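From: Cyrill Lehner
Date: 2025-01-14
Subject: Re: [longbox] Trollunden vol 3, what's missing from the collected edition

Right, quick one before work, sorry for the typing.

Hok-lam Chiang wrote:
> Got the third Trollunden hardcover from Handiston last week. 647 pages,
> lovely paper, but am I going mad or is the Nillach crossover not in it?
> The story goes straight from the harbour fire to the trial and Grewal
> suddenly has one eye and no one mentions it. Also the letters pages
> are gone. Is it worth hunting down the singles? And did the TV people
> ever say which version they're working from?

Not going mad. Crossover isn't in there. It ran across issue 81 and the two Nillach specials, and the specials belonged to the other publisher, so Handiston never had the rights to reprint them. They could have put 81 in on its own but it ends mid fight and makes no sense alone. So they jumped over the lot.

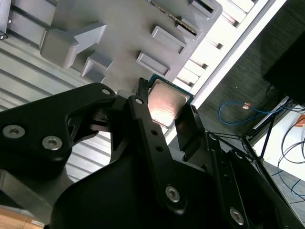
The eye: Grewal loses it in the second special, about four pages from the end, in the bell tower. It's a really good sequence, nearly silent, and you miss the whole reason she won't look at her brother in the trial. Worst cut in the book imo. In the singles there was at least an editor's note telling you where to look. The hardcover took the note out as well!!

Letters pages, yes, gone from all three volumes. Shame becuase Eifion Lewis answered most of them himself and he'd let things slip, like the ferryman being meant to die in the first arc and then the artist drew him too well.

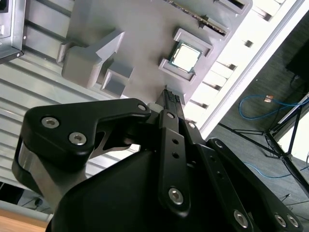

Gripper close up, grey plate behind.

On the telly version. Fatemeh Zarei is running the writers' room and she said on the convention panel in April that they're using the singles, crossover included, with Nillach renamed. So somebody has sorted somthing with the lawyers, or they've changed it enough not to need to. She wouldn't be drawn on the eye. Big laugh from the room, no answer.

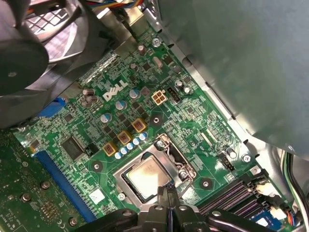 She did say the harbour fire is the end of series one, and that seems early to me. Leaves them the trial for a whole second series and it's mostly people sitting down. Jitendra thinks they'll move the bell tower to after it. Could work. I'd hate it.

If you're hunting singles, in this order:

1. Issue 81. Easy, should be cheap. Get the second printing if you can, the first has two pages swapped.
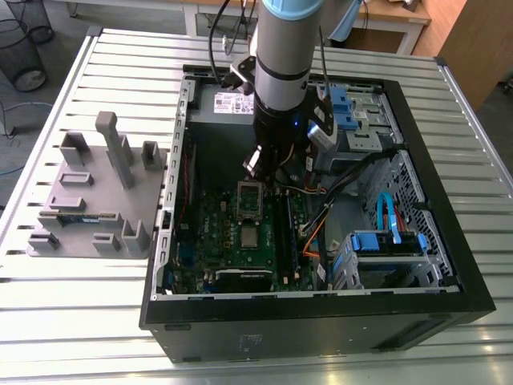

2. Nillach special two. Harder. I paid 25 quid for mine and it had a coffee ring on the back. Worth it for the tower.

3. Nillach special one. Skip unless you want the set. It's all set up and the guest artist can't draw Grewal's coat.

Don't bother with the digital ones, same cuts as the hardcover, I checked.

Jitendra Kanaujia has spare copies of some of this, he's on the list but never reads it so mail him direct. Will dig out the Lewis letters at the weekend and type a few up if people want them.

Cyrill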